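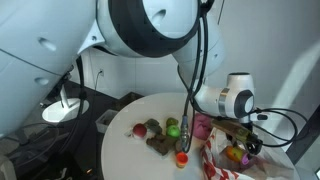 Play food: how do you store it so it survives to the next weekend?

Posted by Myung-ja Yeo in Home & Family > Toys and Clutter
Tue 7 April

We have inherited a play food collection. I say inherited, although the previous owner is 11 and lives across the street and was very much alive when her mother handed it over my fence in grocery bags. I said thank you. I have been reconsidering that ever since.

My two grandkids are here most weekends, and they love it. Everything goes on the round table, the shop is open, I am charged 290 dollars for a pretend apple, fine. The trouble starts when the shop closes. At the moment all of it goes back into a plastic shopping bag, the ordinary kind you get at the checkout, and the bag goes on a hook in the hall closet. On Saturday the bag comes off the hook, gets turned upside down over the table, and half the stock rolls under the radiator.

Apart from the rolling, I have these problems:

The bags split. I am on my third one.

The little pieces go to the bottom and get forgotten, so every meal is apples. We have a red apple and a green apple, and they are always on top. I don't know how they do it.

There are pieces I cannot identify. One flat brown item is either bread or a steak, depending on which child you ask, and they do not agree, and there have been tears.

I'm also not wild about plastic bags around the younger one, who is 3 and puts things on her head.

I don't have a playroom. I have a living room, a round table, and that hall closet, which also has the vacuum in it. I would like something I can put away in a few minutes without labeling anything, and I'd like not to spend much. What do you all use?

Also, do you wash this stuff? Some of it came with a certain feel to it.

3 answers

Tomos Humphreys
Member, Plalley

I raised three kids on a floor covered in rubber vegetables, so let me save you some money.

Get a dishpan. The rectangular kind, the sort you'd wash up in if the dishwasher died. It costs next to nothing, it doesn't split, it has a rim a small child can grab, and the whole stock can be seen at once if you don't heap it. That takes care of your apples. They're on top because big round things ride up whenever the bag gets shaken, same as the large nuts in a can of mixed nuts. In something wide and shallow there isn't much of a top for them to get to.

The dishpan goes on the closet floor or a shelf. The hook retires.

About tipping it all out on the table: you won't stop them, and I wouldn't try. What worked in my house was that the pan itself went on the table and was the store. You shopped out of the pan. Anything you bought went in a bag, and at closing time the customer had to bring it all back for a refund. My middle one was ruthless about refunds. She works in insurance now.

So keep one bag as a prop if they like bagging things, just make it cloth. With a three-year-old who wears things as hats I'd get rid of the plastic ones today. Tie a knot in each and put them in the trash, or up high in the kitchen with all your other bags. I assume you have a bag full of bags. Everybody does.

For the flat brown thing, I'd declare it a sandwich and move on.

Comments on this answer

Myung-ja Yeo: I do have a bag full of bags. I have now put it on top of the fridge. The sandwich ruling was read out on Sunday and has been appealed.

Gyu-bin Shin: We did the refund game after reading this and my son refused to return a cucumber because he "didn't have the receipt." So thanks for that.

A-yeong Hong
Top contributor

Going to take the washing part, as it got skipped, and then I have opinions about the dishpan.

Sort first, by what it's made of. Do it at the table with a towel down so nothing rolls.

Hard plastic, all one piece, no holes: warm water, a squirt of dish soap, scrub with an old toothbrush around the stems and any creases. Rinse, lay it out on the towel. You can run the sturdier ones through the top rack in a mesh laundry bag, but skip the heated dry. I melted a pear once. It came out more of a gourd and we kept it as a gourd.

Hollow plastic with a hole or a seam: wipe it with a damp soapy cloth and don't dunk it. Water gets in and stays in. Squeeze one over a white saucer before you do anything else. If gray flecks come out, the piece goes in the garbage, however much it was loved.

Wood: damp cloth, dry right away, never soak.

Felt or anything stuffed: pillowcase, knot the end, cold gentle cycle, air dry. Do a damp-cloth test on the darker ones if they might bleed. A burger bun that has shared a wash with a purple eggplant is a sad sight.

That "certain feel" is most likely years of hands and juice. Soap handles it. If something is still tacky after a good wash and a full day of drying, the plastic itself may be breaking down, and I'd let that piece go too.

On storage: Tomos is right about shallow. I'd go one further and only keep part of it out. Pick a dozen or so pieces, put those in the pan, and put the rest in a box on a high shelf. Swap them in July when everyone's bored. Kids play longer with less, and you pick up less, and I know which of those I care about.

If you want a lid, I've had a Celtby under-bed box for six years and the latches still close. It's low enough to slide under a couch, which might free you from sharing with the vacuum. Measure the gap first. I did not measure the gap first.

One safety thing. Try every small piece in an empty toilet paper tube. If it drops through, keep it away from the three-year-old until she's older. Odd crumbs and little bits that came off something else are the usual suspects, and they always end up at the bottom of a bag where you don't see them.

Comments on this answer

Seo-ah Bae: Can confirm the squeeze test. I wish I had not done it over my coffee.

Myung-ja Yeo: Washed everything last night. The towel is a different color. Two pieces failed the tube test and are in my sewing tin. I'm going with the dishpan for now and will measure under the couch when my back allows.

Tomos Humphreys: I'd like it noted that I'm not against washing. I just never did any.

Gyu-bin Shin
New member

we just use a big mixing bowl. its on the bookshelf. looks like a fruit bowl so guests don't notice, except my father in law, who bit one

Comments on this answer

A-yeong Hong: Washed or unwashed?

Gyu-bin Shin: unwashed

Related threads

Board game boxes with blown-out corners, tape or give up?
Kwak folding step stool squeaks, tried oil, tried candle wax
Getting crayon off a round table with a painted top
Irkuvham toy swap, who takes the leftovers?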